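Open Day at the Nulolow Workshop

On Friday I attended the open day hosted by Iterbridge at its Nulolow workshop, at the kind invitation of Conall Heffernan. 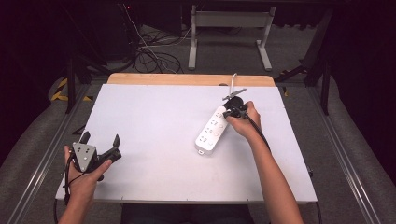

At the power strip station: the plug in the right hand, the hand-held gripper in the left.

The afternoon was organised into two sessions. The first was a talk by Mr. Heffernan on the Carré program, under which people perform household tasks by hand so that robots may later be taught from the recordings. The second was the demonstration itself, for which 17 visitors had registered.

I had expected the programming to occupy most of the discussion. The greater part concerned plugs. A socket allows very little error in angle, and a cable pulls on whatever is holding it. Mr. Heffernan reported that his group had catalogued 495 attempts at this one task since January, and he answered questions on the subject with considerable patience.

A representative of Avbridge asked whether such machines would be commonplace in homes by 2050. Mr. Heffernan declined to offer a forecast. I should have liked a longer question period, as the session closed promptly at four o'clock.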